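The Acting Chief

The week they made me acting head of claims at Mirnamley, I bought a blazer and a book. The blazer was navy and a bit tight in the arms. The book had a mountain on the cover and was all about vision, and I read 26 pages of it on the bus and then left it on the bus.

I had 31 people under me all of a sudden. The day before, I'd been one of them, eating somebody else's birthday cake at the copier and complaining about management. Now I walked into the kitchen and the talking stopped. I got my coffee and left, and the talking started again before I'd reached the door.

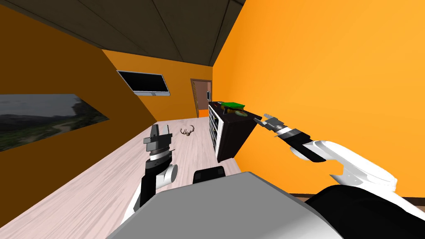 My predecessor had gone over to Steter, our biggest competitor, and taken the good stapler. He'd also left me a note in the top drawer. It said, "Don't let Oratile Adams run the morning meeting." That was the whole note. So of course on my first morning I was nervous and my mouth had dried up, and when Oratile stood and said, "Want me to kick us off?" I said yes, please, thank you.

The meeting ran an hour and a half. She went through every open file on the Shezi account, all 189 of them, by number. Somebody's stomach growled the entire time. I kept thinking a real leader would step in now — and then I'd look around for one.

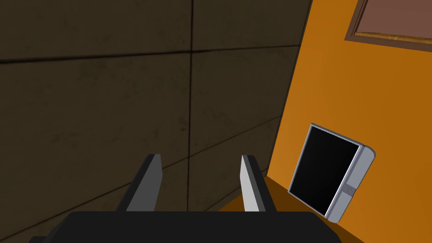

That night I called my aunt Naledi. Naledi Cele ran a school kitchen for most of her life and was scared of no living person, including the principal and at least one health inspector. I told her everything. I told her about the blazer.

"What did the woman want?" she said.

"Who?"

"The one who talked. People don't read out a list that long for fun. Did you ask her?"

I hadn't asked her. I'd asked myself plenty of things, like whether my voice sounded high and whether standing with my hands on my hips made me look in charge or just tired. I hadn't thought of asking Oratile anything at all.

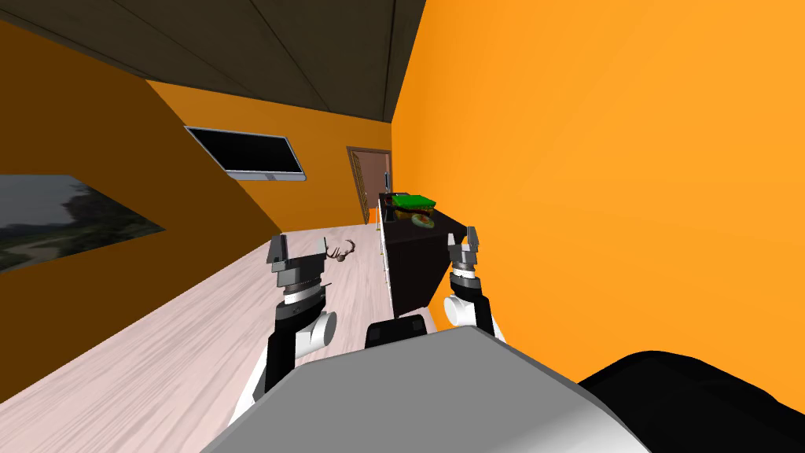

So the next morning I got in early and found her at her desk with her shoes off. I said, "Why the whole list?" and she looked at me for a long time, like I might be setting her up. Then she pulled open a file, number 1782, a flooded bakery, and showed me the date. It had been waiting on a signature since the previous September. So had most of the others. She'd been reading them out loud every chance she got, to three different bosses, and every one of them had told her to keep it brief.

"Whose signature?" I said.

"Yours," she said. "I mean, whoever has your office."

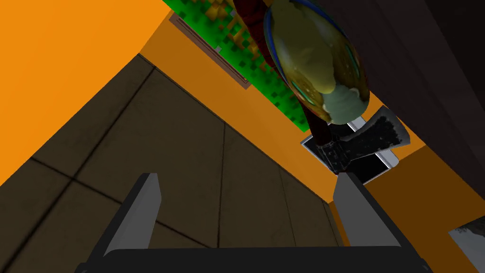
I signed files until my hand cramped. I wish I could say I gave a speech, but what I did was drag my chair out to the big table and ask everybody to bring me whatever was stuck. They were slow about it at first. The office had just been done over by a designer from Dutus, who'd given us orange walls like the ones in the picture up there, because orange was supposed to make people brave, and I sat with my back to the brightest one and waited. Then a guy I'd barely spoken to set down a folder and stood there, not leaving. "There's kind of a story with this one," he said.

"Okay," I said, and I took off the blazer and pushed out a chair for him with my foot.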